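How to Request and Prepare for a Player Interview

Clustcombe Hockey Club Media Office

The following procedure applies to all freelance writers, student reporters and broadcasters who wish to interview a player, a coach or a member of a player's family. It replaces the guidance issued before the August training camp. Game-night credentials are handled separately and do not include interview access.

Step 1. Submit the request

Send a written request to the media office with the name of your outlet, the person you wish to interview, the subject of the story and your deadline. State whether the interview will be used in print, in audio or on video. A request that says only "general profile" will be returned for more detail.

If the story is connected with a television series, a book or a sponsor's campaign, say so at this stage. The publicist for that project must approve the request as well as the club, and the media office will contact that person directly. Please do not approach players through their personal accounts while a request is pending.

Requests are reviewed by Styliani Politis, media relations manager. When she is traveling with the team, they are reviewed by Korkor Aidoo.

Step 2. Confirm the format

Telephone interviews are normally scheduled for 2 p.m., after practice and the team meal. In-person interviews are held at the Clivila Arena and must be booked in advance. Video calls are permitted when the writer is based outside the region.

Joint interviews with a spouse or partner require the consent of both people. Consent from one does not cover the other, and either may end the call at any time. Where children are likely to be mentioned, agree beforehand on whether their names may be published.
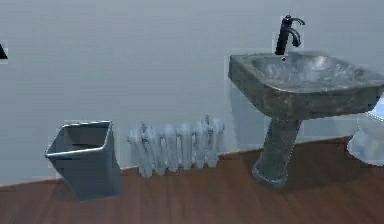 Step 3. Prepare your questions

Read the player's biography and recent game reports before the call. Basic facts such as draft year, position and former teams are available in the club guide, and interview time should not be spent on them.

Plan to open with a subject the player can discuss easily. Questions about fights, suspensions, injuries or contract talks may be asked, but they are better placed in the second half of the conversation. Medical questions will be referred to the club. Write out the three questions your story cannot do without and mark them, so that they are not lost if the call is shortened.

Step 4. Conduct the interview

Call at the agreed time. Introduce yourself, name your outlet and ask for permission to record, even if permission was given in the original request. A member of the media staff may remain on the line but will not answer for the player.

In a joint interview, address each question to one person by name. Recordings in which two people speak at once are difficult to transcribe, and quotations are easily assigned to the wrong speaker. Where a nickname is used, ask how it should be spelled.

Players who prefer to speak in another language may ask for an interpreter. Nesrin Saraç coordinates this service and needs to know when the request is first submitted.

Step 5. Check and file

The club does not review articles before publication. Writers are asked to confirm direct quotations against the recording and to check all names, including accents and special characters. Short previews for the club magazine, Fona, should run to about 2000 characters and be sent to the editor, Hülya Çınar.

Corrections to published stories should be sent to the media office with a copy of the original passage and the proposed wording.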